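Who gets a seat in the press room?

I've been stewing over this one since March, so bear with me.

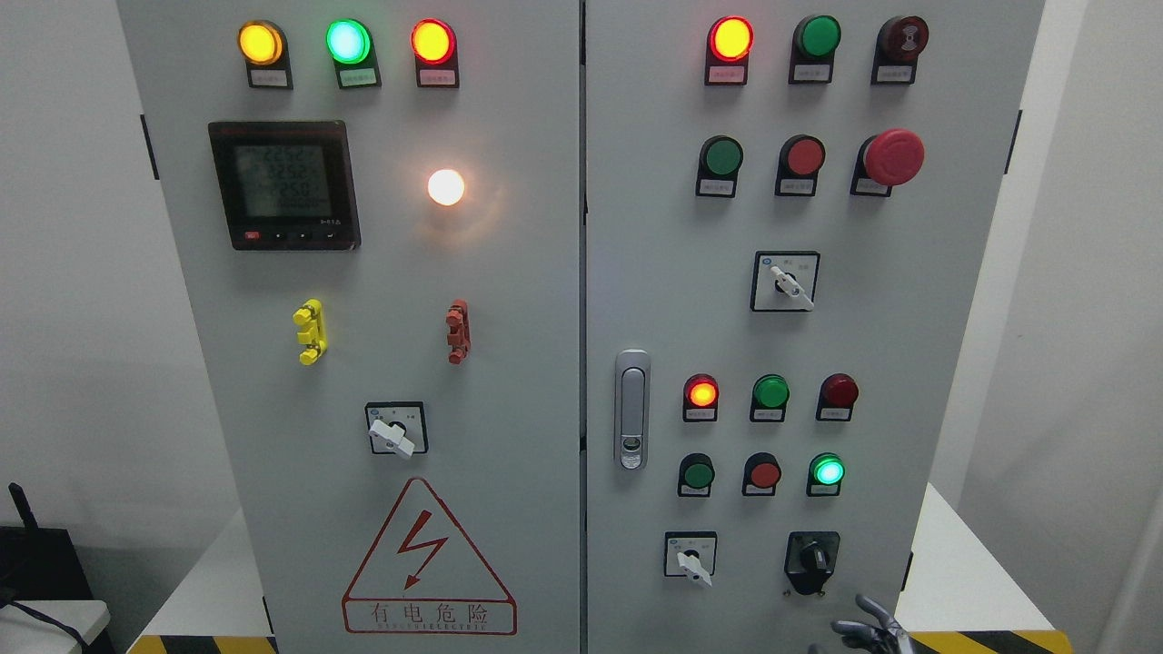

The Eltberg city council has a new accreditation rule for reporters. To get into briefings, your outlet needs 200 paying subscribers and an office inside city limits. Sounds harmless, right? Except the Callemham Letter, which broke the story on the Bouazza paving contracts, is run by two people out of a spare bedroom one town over. So they're out — and the mayor's favorite station, which mostly reads his press releases aloud, is in!

I went to the public hearing (five hours, bring snacks). Subira Rugemalira got up and asked who had written the rule and whether any reporters had been consulted. The council's lawyer said she'd get a written reply. She's still waiting, and so are the rest of us.

There's a petition going around with 646 names on it, mine included. I don't agree with everything the Letter prints, and their piece on the library budget drove me up the wall. But I want them in that room asking rude questions, and I want the answers on the record.

The next vote is at the Drudelier Annex. I'll be in the back row again, probably with pretzels.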